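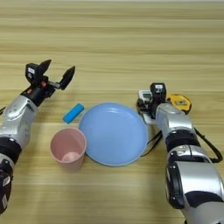 Well, I had always assumed a face had to be washed until it squeaked, one of our evening students remarked, and half the room nodded along with her. So let us begin there, with cleansing, before we open a single lipstick.

Chapter 2
Preparing the Skin
by M. Oláh
June

Makeup sits on skin (I say this every term, and I'll happily say it again!), and skin that feels tight will drink up foundation in patches. Massage a mild cleanser in gently, rinse with lukewarm water, and pat dry.

© Kallton Press | Contact | Back to top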